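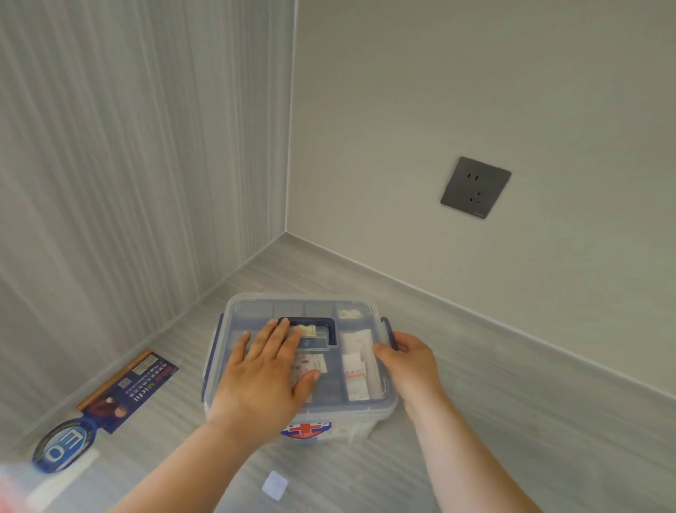
Bleeding hot water radiators is a job most homeowners can do themselves once a year, before the heating season starts. Air collects at the top of a radiator and keeps hot water from filling it, so the top stays cool while the bottom gets warm. You need a radiator key, a rag, a small cup, a flashlight and a flathead screwdriver. Keep them together so you don't have to hunt for them every fall. A first-aid type box with a see-through lid, dividers inside and latch clips on the sides is a good size for it, and you can check that the key is in there without opening it. Add a spare bleed valve if your supply house carries the right thread.

These instructions are for a closed hot water system with a gas boiler and a pressure gauge. Do not use them for steam radiators. If you have one pipe going to each radiator and a vent that hisses, you probably have steam.

Before you start

Turn the thermostat down to 55 and switch the boiler off at the service switch. Let the system cool for at least an hour. Bleeding with the circulator running can pull more air in, and the water may be hot enough to burn you.

Read the pressure gauge on the boiler and write the number down. On the Drosier boilers we see most often in Falon, the gauge is on the lower front, behind the drop-down panel. On older units it may be on a pipe next to the boiler.

Walk through the house and make a list of the radiators in the order you will bleed them. Start on the lowest floor, at the one closest to the boiler, and finish with the farthest one on the top floor. A typical house here has 7 or more, and it is easy to skip the one behind the bathroom door.

Put the rag under the valve and have the cup ready. Old system water is often black and will stain carpet and unfinished wood. If you have cuts on your hands, cover them or wear gloves. 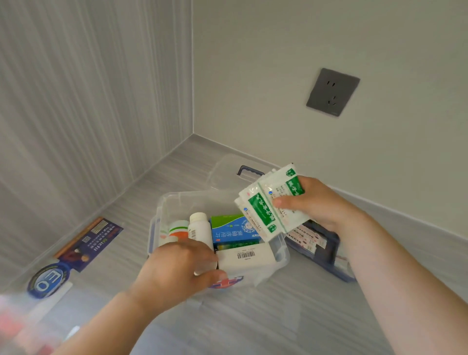
Bleeding each radiator

1. Find the bleed valve. It is a small square or slotted fitting at the top of one end. Tuncer panel radiators have it at the back corner, where you will need the flashlight.

2. Hold the cup under the valve and fit the key.

3. Turn the key counterclockwise a quarter turn. You should hear air. Don't open it further, and never take the screw all the way out.

4. Wait for the hiss to stop and water to come in a steady stream. Spitting means there is still air.

5. Close the valve clockwise until it is snug. These valves are brass and the threads strip easily.

6. Wipe the valve dry and check it again after a minute. Move on to the next radiator.

If nothing comes out at all, close the valve and check the boiler pressure before trying again. The valve may also be painted shut. Gaetano Farina, our senior technician, scores the paint around it with a utility knife and tries the key once more. If it still won't move, leave it for a service call.

Checking the pressure

Go back to the boiler and compare the gauge with the number you wrote down. If it has dropped below the range in your manual, open the fill valve slowly until the needle is back in the range, then close it. Systems with an automatic feeder will do this without you.

Switch the boiler on and raise the thermostat. Give the house an hour, then feel the top of each radiator.

When to call

Call for service if the same radiator fills with air again within 3 weeks, if the pressure keeps falling, or if there is water on the floor near the boiler. A bottom that stays cold with a warm top usually points to sludge. A full system flush through our Prokesau office is $995, including inhibitor. Ask for Ginevra De Luca when you book.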